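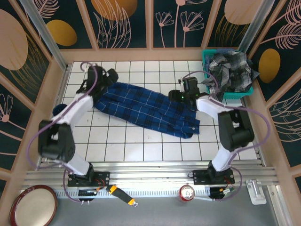
Judmont Press Bets Big on a Fantasy Debut, and Wants Bloggers to Do the Selling

February 14, 2024

Judmont Press says its new fantasy novel, Lostside, is already "the most talked-about debut of the season." The book isn't out yet, so it's fair to ask who has been doing the talking.

Mostly Judmont, as far as we can tell. The small publisher announced this week that it has signed up 20 book blogs for a launch tour, each of which will post the same cover, the same blurb and the same opening chapter. Readers who comment can enter a drawing for one of 500 free e-book copies. Reviews are "welcome but not required," according to the sign-up sheet, and anyone planning to give the book fewer than 2 stars is asked to hold off until the tour is over.

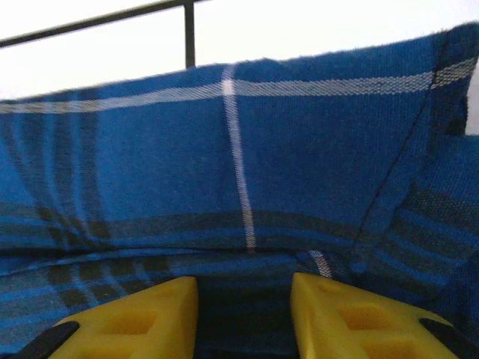
The novel is by Dirk Steinbach, whose only earlier title, a novella called Prantl, came out in December and has picked up a handful of ratings. Lostside follows a ferry pilot from the river town of Plollton who learns that the far bank moves a little every night. It runs to 186 pages, a bit slim for something billed as the first book of an epic saga. Judmont won't say how many sequels are planned, or whether any of them have been written.

Steinbach sounds less sure of the sales pitch than his publisher does. "I'd like people to read it and tell me what they think," he said by email. "The saga part came from marketing."

The sample chapter is decent. The river is well done, the dialogue is stiff, and a talking heron shows up sooner than it should. Whether that adds up to the talk of the season is hard to judge from one chapter, and Judmont turned down our request for a full advance copy, saying those were being saved for tour hosts.

The publisher has not set a price for the paperback. The e-book can be preordered from its website.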